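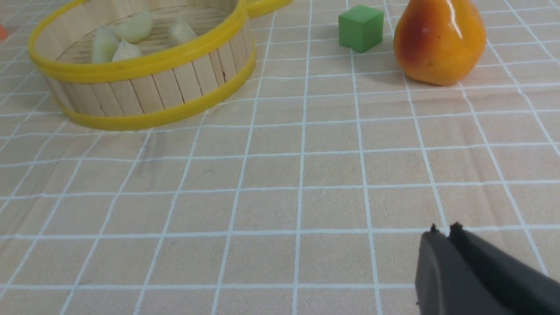

05/05/2025

I slept badly and woke up before the alarm. It rained in Adcombe until eleven, so I did not take the bicycle. I walked to the room with the big umbrella and arrived with wet socks anyway. I must buy other shoes this month, I write it here so that I do not forget it again.

Today I wanted to finish the table with the small food things. The round baskets are my favorite part of all the boxes. They look very serious, like in a real kitchen, and the yellow on the rims makes me happy every time. Lucie Nguyen calls the little white pieces dumplings. For me the first time they were garlic, and I still say garlic in my head. We had a long discussion about it while the water for the tea was boiling. She was a bit offended, I think, but she gave me the last cookie.

I had the idea that all the white pieces stay in one basket and the other foods go beside it. Lucie prefers that a few things lie outside, because then a person wants to put them in. I did not like this at first. I like when everything has its place, my mother was the same. But I tried her way for a while and I must admit that it looks more friendly.
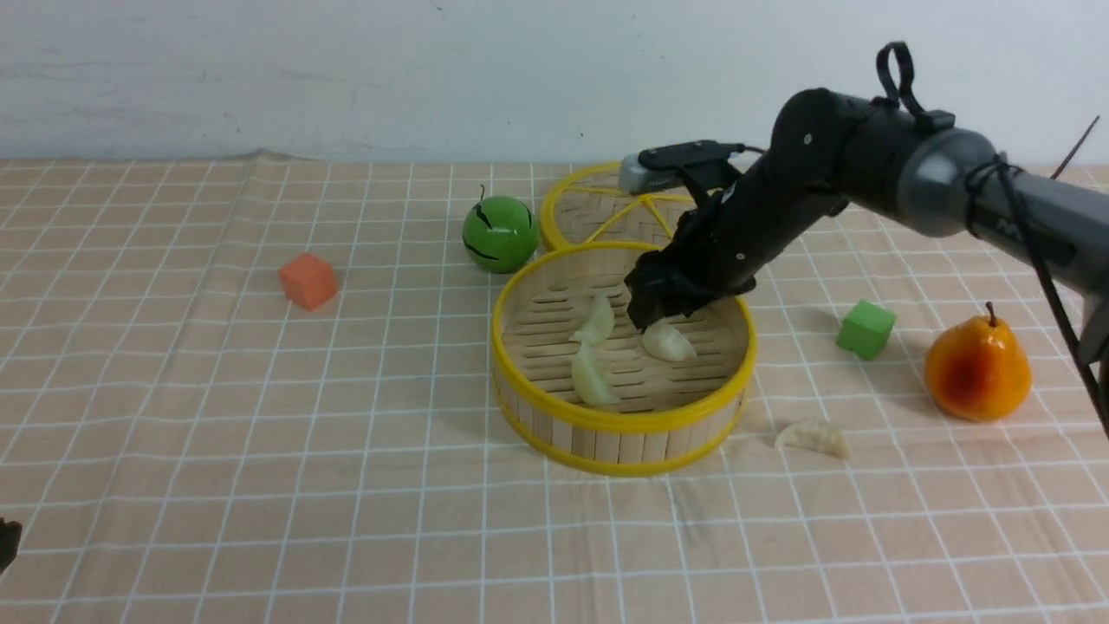 Three in the basket and one on the table, with the green apple behind.

The apple with the dark stripes I would like to keep near the baskets. It does not belong to the same dish, of course, but the green is beautiful next to the yellow. Wayne Kennedy asked on the phone if we need more fruit, as he is going to Gokach tomorrow and can look in the sale. I said yes to fruit and no to anything that makes noise. He laughed and said that he cannot promise.

After lunch I made a list of what is still missing. I wrote one more box with a lid, a soft cloth for the dust, and tape. Then I could not find the list. It was under my cup, with a brown circle on it, so I copied it again in better handwriting.

I also thought a lot about the squares. When I put a thing down I always want it exactly inside of one, not on the line. Lucie puts everything anywhere. I moved a few things straight when she was in the corridor, and I am almost sure that she noticed – she has said nothing.
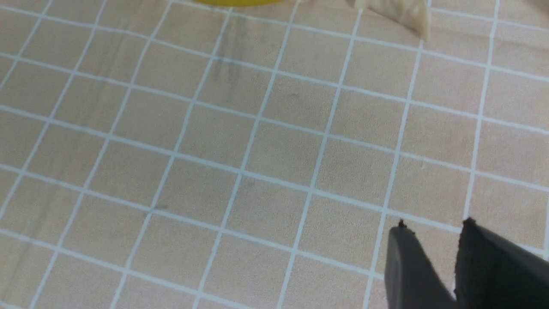
My squares, with their thin white lines.

Then came a call from Paucar about the bill. They say 35 is still open and I say it is paid. The woman asked for the number, I read her 3474 from the top of the paper, and she was very polite but it was the wrong paper. I will look for the right one at home. It is probably in the kitchen drawer with the batteries.

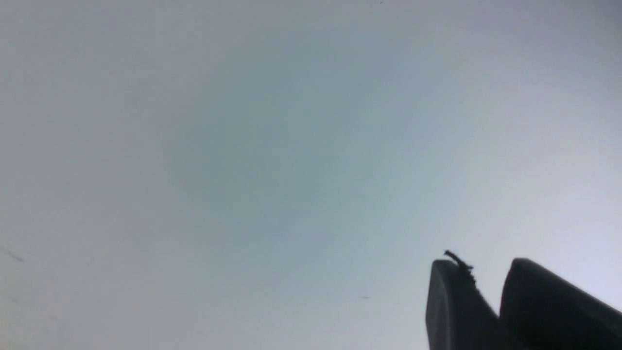

In the afternoon I was tired and did things slowly. I wiped my boxes, I wrote new labels for two of them, and on one I made a spelling mistake that Lucie found at once. I learned the word "steamer" years ago and I still want to write it with one e. She corrected it with her blue pen and we left it so.

On the way home I bought rice and real garlic. I wanted to cook something with dumplings also, after talking of them all day, but the shop had only the frozen ones in a very large bag, and my freezer is full of bread. So it was rice with egg. Tomorrow I have to call Wayne before nine about the box.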